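Public Finance, Unit 7: Capital borrowing by local authorities

A council may borrow for capital works but not for running costs. The Dorden loan of 3000 crowns, voted in 1706, is the earliest in the reader.
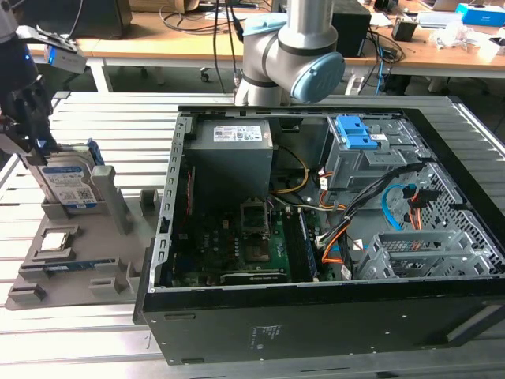
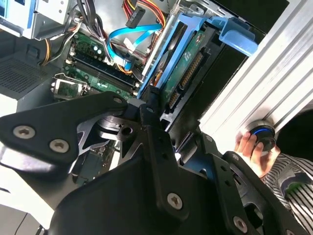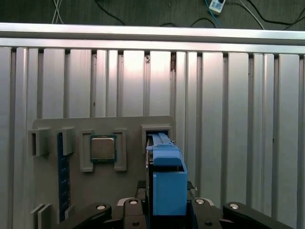 First picture: desktop computer, side panel removed.

Repayment at Dorden ran over 20 years. Pacheco treats the term as prudent; Stougaard argues that it exceeded the life of the works.

Reading: Pacheco, ch. 2; Stougaard, p. 55.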